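I don't buy the idea that a fabric cover makes a robot easier to keep. Vurnari sold us ours on that promise, and after 216 hours of running I have my doubts. Lint gets into the joints all the same, and every check now begins with a fight against cloth.
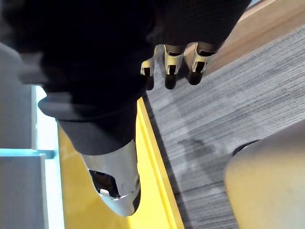
Rohani Wuisan spends 60 minutes on a finger check that the manual puts at far less. She does it well. My complaint is with whoever decided that service points belong under a garment. Give me bare joints and a brush, and let the sales people dress something else.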